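Simulated gripper drifts open after close command

Posted by Ilango Suvarna in Simulation

The arm is commanded to a hold pose above the floor plane, fingers closed. After 400 steps the finger joints begin to creep apart, and at 90 N commanded force the solver reports a joint limit violation and halts. Timestep is 2 ms. There is no object in the scene yet — only the arm and the floor.
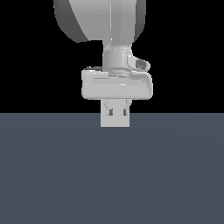
I have tried raising the joint damping from 2 to 150. The creep is slower but the halt still occurs. The same controller ran without faults in the May build.

grukari

Check whether both fingers are driven or one is a mimic joint. If the model was converted, the mimic constraint is often dropped and the second finger has no actuator. Print both joint positions at every step. If they diverge, add an equality constraint between them and set the damping back to 2.

Also check finger-to-finger collision. Two closed pads that overlap slightly will push each other apart.

Ollirard

same thing here, reinstalling fixed it

Ilango Suvarna

It was the pad overlap. I excluded the finger pair from self-collision and the halt is gone. Reinstalling had no effect.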